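**Snack packing, progress to 04/04/2018**

Prepared by Gintarė Urbonaitė for Jesov

We have packed 324 of the 436 snack bundles covered by the grant. The remaining bundles are waiting on one delivery from Vollwood, which Rasmus Kairys expects later in April.

Sorting now happens on the long table by the window. Packets are laid out there first, checked for dates and splits, then boxed. We rejected 84 packets in this period, mostly for torn seals -- these are logged and will be credited by the supplier.

The tables have checkered cloths with clear plastic over them, so crumbs wipe off between batches.

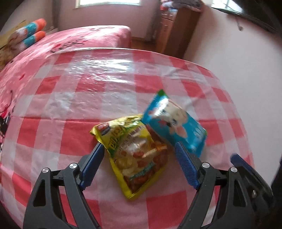 Spending is within budget. We ask to move the unused label money to cartons, as the foil bags take up more room than planned. Vaida Rätsep has the revised sheet and will send it with the receipts.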